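Antes de entrar en materia, gracias a quienes habéis vuelto después de la clase del martes, que fue densa (lo sé, me enredé con los marcos de referencia y acabamos tarde). Hoy vamos más despacio, porque elegir una pinza parece cosa de catálogo y luego, con el objeto delante, resulta bastante más entretenido.

## Sesión 4. Comparar dedos de pinza con objetos planos

Trabajaremos con dos juegos de dedos: los **Ruleo**, de punta estrecha, y los **Nenderar**, más anchos y con algo de goma. El controlador será el mismo para ambos, el Hägglund del laboratorio, y os pido por favor que no le cambiéis las ganancias a mitad de una tanda, aunque la tentación sea grande.

Cada pareja hará 108 intentos de agarre por juego de dedos, a lo largo de alrededor de 90 minutos. Anotad en la hoja:

- juego de dedos y brazo (izquierdo o derecho)
- ángulo de aproximación
- si el sobre se levantó, resbaló o arrastró a otro
- qué cámara os sirvió para decidir, la fija o la de muñeca

Lo último se olvida siempre, y es lo que más nos interesa cuando ponemos los datos en común. Nawal El Sherbiny, que montó la práctica en Prosthorpe antes de traérnosla, insiste en apuntarlo en el momento y no de memoria.

Las vistas de la mesa de trabajo, fijas y de muñeca:

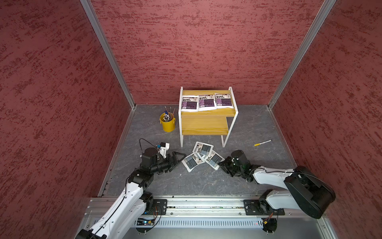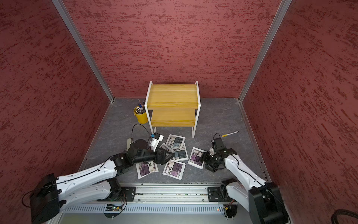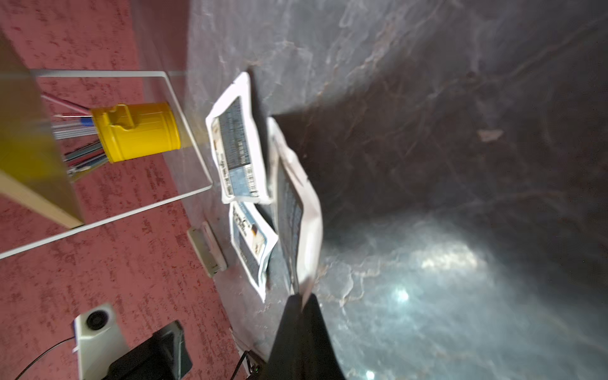
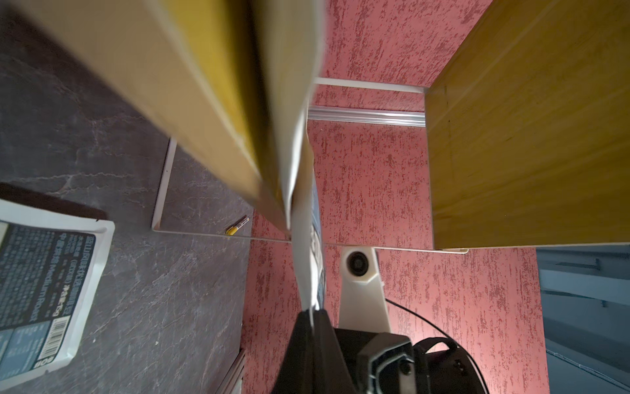
La dificultad de un objeto plano está en que casi no ofrece canto, y un dedo que baja en vertical tiende a empujarlo contra el suelo en vez de pasar por debajo. Por eso conviene empezar por un borde libre y dejar para después lo que queda tapado por otro. Fijaos en la segunda imagen: hay un sobre medio escondido bajo la pinza izquierda, y desde la cámara fija apenas asoma un canto blanco y un poquito de texto, así que ahí yo no me fiaría de esa vista para estimar la orientación. Probad con la de muñeca y comparad, ¡que para eso tenemos las dos!

Para la próxima semana, leed la página 17 del cuadernillo (la del cono de fricción) y traed la hoja completa, con tachones y todo, que los tachones también me cuentan cosas.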